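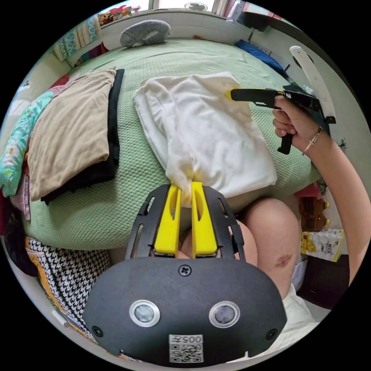

Ticket: Rule 3 of the handheld gripper checklist, "clear the surface"
Project: Rilta, cloth folding at home
Opened by: Pichit Ruangrit
Status: open, waiting on Suson

Problem
Suson returned 26 takes from the April batch marked "surface not clear". The rule says only the item being folded may be on the bed. I don't see where that comes from. The standard we signed up to says "a normal home setting". A normal bed has a pillow on it and other laundry waiting its turn.

Checked so far
Read the checklist again, both versions. Rule 3 is missing from the old one. No note on who added it or why.
Went through the returned takes. In the ones I opened, the cloth is in view and the fingers have hold of a corner. Folded clothes off to one side don't get in the way of anything.
Asked Thaweesak for the test that showed clutter hurts the results. Got a link to the checklist.

Reply from Suson
Reviewers need one rule they can apply fast. A cleared bed is easy to judge – a "normal" one isn't. Please reshoot.

Reply from Pichit
Easy to judge is a fair point, but it tells me nothing about whether the takes are any good. Some 100 more are planned in the same kind of bedroom. If we strip every bed first, we'll have a folding policy that has never met a second piece of laundry, and Flikham will be the ones who find out.

Proposed wording for rule 3
Keep other items out of the path of both grippers. Leave the rest of the bed as it is. Reject only if a gripper touches or hides behind something that isn't part of the task.

Next step
2 reviewers to score the returned takes again under the new wording, without seeing each other's marks. No reshoots until that's done. If they can't agree, I'll drop it and clear the beds.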